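Ticket 301
Site: Gillton
Category: Consumables / electrical tape
Status: Closed
Opened by: Villads Ásgeirsdóttir
Subject: Teal tape booked as green in Ploltden, rolls put back in the wrong position

Description of problem

The stock list in Ploltden has no entry for teal electrical tape. It has blue and it has green. When a teal roll comes in from Lykkegaard, whoever receives it picks one or the other, and the count for both colors drifts from what is on the board. Yellow is not affected.

The same thing happens when rolls are put back. Position labels were printed from the stock list, so teal has no label and ends up next to yellow, or in the green position, or in the drawer under the bench. In March a cable set went out with teal sleeves where the drawing called for green. It was caught before shipping, but the full set had to be re-marked.

Steps to reproduce

Open Ploltden, go to consumables, search for "tape teal". No results. Search for "tape green". One result, which includes the teal rolls. Take a teal roll off the board and try to return it by label. There is no matching label.

Expected result: each color on the board has its own entry and its own position.

Already tried

Wrote "teal" on the core with a marker. It works until the roll is used up, and then the next roll has nothing on it. Also tried keeping the teal rolls on a separate hook -- they were moved back to the board within a shift.

Yellow and teal as they are kept now:

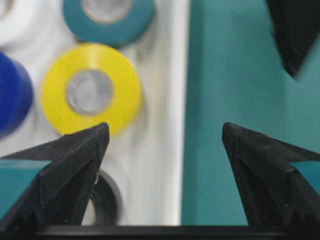
Bergþóra Briem: Confirmed on the Ploltden side. The color field on tape only accepts values from the old list, and that list was copied over when the system was set up. I can add teal, but I can't split the existing green stock automatically because the receipts don't say which rolls were which. Somebody at Gillton has to do a hand count first. Please also check what Lykkegaard prints on the packing slip. If they call it something other than teal, I will put their name in as an alias so the search finds it.

Villads Ásgeirsdóttir: Packing slip says "blue-green". The inner label says "BG" and nothing else. That explains why half of it was booked as blue. I will do the count after the morning pick so that nothing is out on the benches.

Villads Ásgeirsdóttir: Count done. Green and blue were both overstated, green by more. The corrected numbers are in the adjustment sheet in the ticket folder. I sorted by holding each roll against a known green one under the bench lamp. Under the ceiling lights alone, I would not trust the result for a roll that is nearly used up, as a few turns of tape on a core show very little color.

Bergþóra Briem: Teal added as its own color. Aliases set: "blue-green", "BG". Adjustment sheet imported without errors. Green and blue now match your count. Please search for all three terms and tell me whether you land on the same item.

Villads Ásgeirsdóttir: All three go to the same item. Closing the stock part.

Position part still open. I laid out new positions on the white surface with a spacing of 43 mm between roll edges, which leaves room to get fingers around a roll without pushing its neighbor. The order is now by item number. Before, it was by whatever had been put down last.

One thing to record for whoever prints the labels. The cloth behind the work area is also teal. A teal label on a teal ground is no use from any distance, so the color name has to be printed in black on white, with the color as a small square only. Same rule for the other colors, so that they all look alike.

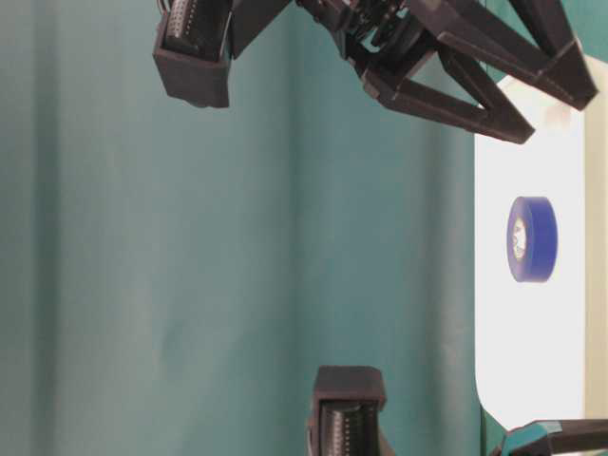
Attachment 2 -- white surface on the right, teal cloth behind.

Villads Ásgeirsdóttir: First set of labels did not hold. They are the Wolley paper type, and the corners lifted wherever a roll was dragged over them. Peeling them off left adhesive on the surface, and the rolls picked it up on the cut edge. Cleaned with isopropyl alcohol and a lint-free cloth, then let it dry before putting anything back. Affected rolls: 2, both green. I unwound the outer turn from each and threw it away. The rest of the tape was fine.

Bergþóra Briem: Wolley has a film version of the same label in the same size, so the print template does not change. Set the printer to the film profile or the text will smear. Put them above the rolls if you can -- anything under a roll will wear through sooner or later.

Villads Ásgeirsdóttir: Film labels printed and applied above the positions. Wiped the surface first. No lifting after a week of normal use. Teal has come back to its own position each time I have checked.

Resolution

Teal added to Ploltden as a separate color with aliases. Green and blue stock corrected from a hand count. Positions relaid and relabeled with film labels, black text on white.

Follow-up

Old drawings that say "blue/green" without further detail are not covered here. Bergþóra will open a separate ticket for those. Until then, ask before cutting any tape for a drawing with that wording.

Priority at close: 2
Linked tickets: none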